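The Long Middle, and Why I Keep Defending It

I have belonged to the same book group for eleven years, and in that time I have won perhaps two arguments. I mention this so you'll know what sort of person is talking to you. I'm the one at the end of the couch with the library copy full of bus tickets, still going on about chapter nineteen when everybody else has moved along to the cheese.

Our June book was Nava, by Magdolna Bognár, and it has left me with a bee in my bonnet that I'd like to let out in public. The novel runs to 552 pages. It follows a family of ferry operators in a river town called Prerovton, from the year the grandmother buys a second-hand boat she can't afford to the year her grandson sells the licence. Nava is the granddaughter, and she tells it, although she takes her time getting herself born. If you like to meet your heroine on page one you are going to be cross, and several of my friends were very cross.

The complaint, which I heard from seven of them in slightly different words, was that it needed cutting. "There's a terrific three-hundred-page novel in there," one of them said, and there was a lot of nodding. I have heard that sentence said about nearly every long book I have ever loved. I've said it myself about a few I didn't. I'd like to make the case that we say it far too readily, and that when we say it we're often talking about our own tiredness at ten o'clock at night, with a load of washing still to hang and the phone buzzing on the bedside table.

Let me be fair to the other side first, because they're my friends and they bring good wine. There are long books that are only long. You can feel when an author has done eight months in an archive and is determined that you'll do it too. I once read a saga about sheep in which the dipping was described four times, and I'm fond of sheep. Bognár isn't innocent of this either. The business with the harbour board goes on well past the point where I had understood that the harbour board was corrupt, and there is a cousin, Lajos, who I'm fairly sure was in the book because he'd been in an earlier draft.

But the part everyone wanted gone was the winter. It comes a bit past halfway, after the fire on the second boat and before the wedding, and it lasts 56 pages. The river is too high to run. The family stays home. They play cards, they patch things, the grandmother has a cough, the uncle makes a shelf and has to make it again. Nava reads the same almanac over and over and starts to notice that her mother leaves the room whenever a certain tune comes on the radio. That's about the extent of it. A sensible editor with a train to catch would have written "They waited out the winter" and saved us all an evening.

I read it in two goes, and somewhere in the second I noticed I'd stopped waiting for the river to drop. I had got used to that kitchen. I knew who would get up to see to the stove. So when the thaw comes and the uncle takes the boat out one morning without saying where he's going, I felt it the way you feel a missing stair in your own house in the dark. I don't believe a shorter book could have done that to me. You can be told that a family is close in half a line. To be sorry when the door opens, you have to have been shut in with them a good while.
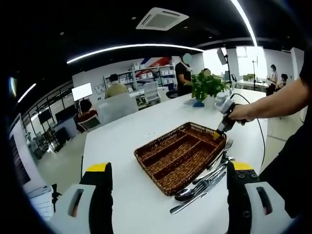

Forks, a spoon and a knife beside the wicker tray.

There's a passage in the winter section where Nava's mother sorts the drawer. She takes everything out, wipes it down, and puts it back, and she does it with such attention that the girl, watching from the doorway, understands her mother is making up her mind about something enormous. We aren't told what. We find out ninety-odd pages later, at the wedding, and by then Bognár trusts us to remember the drawer. She doesn't nudge. I read the wedding chapter on the tram and had to look out the window for a couple of stops.

Now, one of our group, Benedek Hajdu, disagreed with me about all this, and Ben is a person worth disagreeing with. He listened to the audiobook on his drive to work, and his view was that the winter chapters were lovely to hear but that he could have dropped out for twenty minutes at any point without losing the thread. He meant it as a criticism. I've been turning it over ever since, because I think it might be the best description of the section anyone gave, and I took it as praise. Most of my own life can be dropped out of for twenty minutes without losing the thread. A novelist who can make that sort of time worth sitting through has done something harder, to my mind, than setting fire to a boat.

He also said, with some justice, that I'd never have forgiven a man for writing it. I'm still thinking about that one.

What worries me a little is how our ideas about length have been shaped by things that aren't books. I have an app on my phone called Clikodeo, which my daughter put there, and it tells me how many minutes I have left in whatever I'm reading. It's clever and I have grown to hate it. The moment a book becomes "six hours remaining" it turns into a chore with a finish time, like a roast. I caught myself reading faster through a death scene because the little bar was nearly at the end of its row. I've switched the thing off now and gone back to judging by thickness, pinched between finger and thumb, and I recommend it to anyone who has started reading as though they were being paid by the piece.

The reviews haven't helped. I went and looked some up after our meeting, wanting company, and was struck by how many praised Nava for being "surprisingly pacy for its size", as though a big book had to apologise at the door and promise not to stay long. It isn't pacy. It's slow, with two or three sudden lurches, and the lurches work on account of the slowness. I'd rather a reviewer came out and said: this one will take you a month, and for a week of that month you'll wonder why you're bothering. Some readers would put it back on the shelf, and good luck to them. The rest of us would go in properly dressed.

I should say that I don't think patience makes anybody a better person. I'm wildly impatient with films, I can't sit through a football match, and I gave up on Bognár's first novel, Ekeck, well before the halfway mark, which rather weakens my standing as her champion. (It's about a surveyor. I may go back to it. The lending period is generous and I'm told the second half has a flood.) Reading a long novel isn't broccoli. If you're bored for a hundred pages together, with no flicker of anything, close the book and make yourself a cup of tea.

All I'd ask is that you give the dull stretch a second look before you take the scissors to it. Ask what you'd have felt at the end without it. Our group did try this, to their credit, at my nagging. We went round the room and each of us said which scene had stayed with us, and the fire got a few votes, and the wedding got the most. But three people, all of whom had wanted the winter cut, named something out of the winter. One said the almanac. One said the uncle's second shelf. And Ben, looking a bit sheepish and reaching for the crackers, said the tune on the radio, and then hummed it, although of course there's no music printed in the book and he must have made it up himself somewhere along the highway.

We're reading something short next month. It was put to a vote and I was heavily outnumbered. I've already finished it, and it was very good, and I'm having some trouble remembering the sister's name.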